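Notebook, store fit-out, September 2023

Odel unit, housewares floor. The landlord now says the loading dock at Redamico retail park opens to tenants "in principle," so I'm writing the real state of things down before it gets improved by a press release.

Shelving: 81 bays on the plan, 81 delivered, and 2 of them the wrong depth. Escobedo swears the drawing was right. I have the drawing. It was right on page 2 and wrong on page 5, so everybody gets to be correct and we get to drill again.

Footfall counter at the north entrance reads 2000 before lunch. The north entrance is still boarded up. Either the sensor is counting the painters every time they shift their weight or we are already a great success. Left a note for the Cesar people, who installed it, asking which.

Tableware: leaning toward sorting by color and letting the sizes fall where they may. Orange sells the table next to it, as far as I can tell from the old store. Turquoise mostly gets picked up, admired and put back.
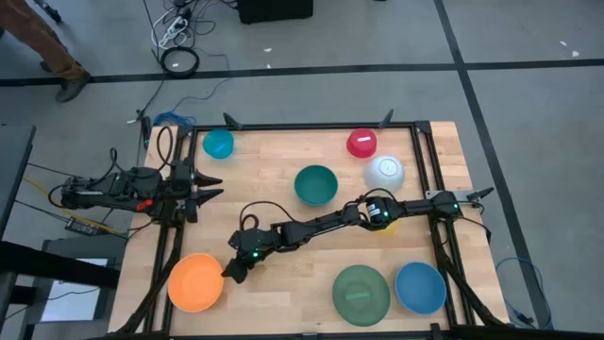

Still open

- Price rail for the end bays. Ordered in March, confirmed twice, last seen in a warehouse that has since changed its name.
- Escalator side: the mall wants our sign five inches lower. Their own sign is what blocks it.
- Parking validation. The machine takes our stamp and then charges the customer anyway. Told this is a "phase two" matter.
- Lights over the checkout hum. Swapped one fitting, still hums, slightly higher note.
- Return the two wrong bays once Escobedo sends a label. Keep the screws, we're short.

Odel store projects, workshop notes | Contact the fit-out desk | Back to top
2 comments · 5 shares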